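**Hard water and the Lusell Street supply**

Members in the Lusell Street units have been asking why their kettles scale up faster than they used to. The answer is that the town supply changed over in September. We were on the Gumede dam for years, which is soft water, and we are now on a blend that includes bore water from Plillham. Bore water picks up calcium and magnesium on its way through the ground, and those minerals stay behind when the water is heated or dries on a surface.

It is safe to drink. The council notice that went in letterboxes said so, and the water is tested at the Plillham end before it is blended. Some people notice a flat or chalky taste, mostly in tea. A jug of it left in the fridge overnight tastes better to me, but that may be the cold.

What you will notice is the housekeeping side:

- Soap doesn't lather as well, and leaves a grey film in the bath.
- Shower heads start spraying sideways as the holes block up.
- Towels dry stiff on the line.
- Glasses come out of the dishwasher cloudy.

For kettles, half fill with equal parts white vinegar and water, bring to the boil, switch off and leave for 40 minutes. Rinse and boil fresh water twice before making a cuppa. Citric acid from the baking aisle does the same job and doesn't smell. Shower heads can be unscrewed and left in a bucket of the same mix, or you can tie a sandwich bag of vinegar over the head if it won't budge.

Cut back on laundry powder before you try adding more. The packet gives a hard water dose, and most of us were already over it. If your dishwasher has a salt compartment, now is the time to fill it – dishwasher salt only, table salt will clog it.
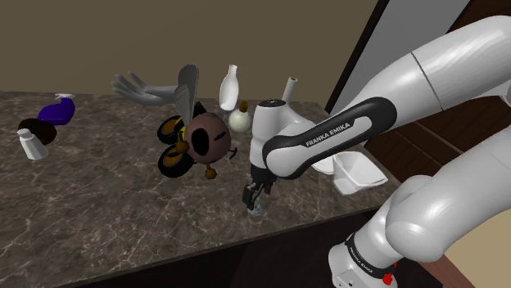 Vinegar should be kept off marble, limestone and any other stone that reacts to acid. It takes the polish off and leaves a dull patch that has to be ground out. Use a damp cloth with a drop of dishwashing liquid, then dry the surface with a tea towel. Drying is the part that matters, as the white marks are what is left after the water has gone. The same goes for chrome taps.

We have had door-to-door sellers through offering whole-house softeners. One quote passed on to the office was for 4,000 dollars, installed. Tenants can't have one fitted without written approval in any case, and owners should get a second price from a licensed plumber.

Vasilică Sandu in number 7 has a bulk bag of citric acid and is happy to share it out. Bring a clean jar to the laundry block on Thursday after 3 pm.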